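January, notebook, kitchen sim, afternoon and into the evening

Picking up where I left off before lunch. The Wallum server had finally let go of its memory by the time I got back, so I restarted the collection with the fresh scene file and settled in with my tea for a good long stretch of teleoperation. I do love these quiet afternoons when the headset is behaving and the arms go more or less where I think I'm sending them.

The target for this task is 40 clean episodes of basket to cutting board. I had 13 from the morning and got to 35 before my wrists asked me to stop, which I call a decent day. Inna Antoniuk did nine of those while I was on the phone with Farina about the license renewal (still unresolved, they want another form, I have left it on the shared drive for whoever has the patience). Hers are smoother than mine, I have to admit. She brings the hand down slowly and lets the fingers close over the eggplant before she thinks about lifting at all, where I tend to start lifting a beat too early and then chase the thing around the basket. 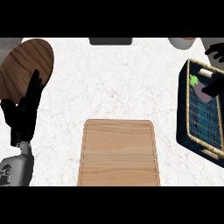
The other thing we talked over for a while is what to do with the left hand. In this task it has no job, and I had been parking it wherever it happened to be when I hit record. Inna thinks the policy will pick up on that and start waving the left arm about for no reason, and I think she's right. We saw something very like it on the Lellimeo set last fall, when the idle arm drifted every time the busy one reached. So from the evening batch on, we hold the left hand up and open, off to its own side, before pressing start, and leave it alone until the episode is saved. Please do the same if you take a turn. I've kept the older episodes but tagged them "left free" so we can train with and without them and see whether it matters.

Contact on the eggplant is still a bit springy for my taste. If you press down hard from the side, it can slide along the basket floor and hop, and I threw out a few runs for that. I raised the friction a notch in the Nollero config and it seems calmer, but I don't want to keep turning that knob in the middle of a collection — whoever trains on this will want one setting all the way through. Leaving it where it is now. The value is in the commit message.

Still to do: the last five episodes, a pass through the replays to trim the dead time at the start (mine especially, I sit there adjusting the headset), and ask Inna to write down how she does her approach, in her own words, so the next person can learn it from something better than my retelling. Also the replay viewer forgets its playback speed whenever you switch episodes. Very annoying, ticket filed.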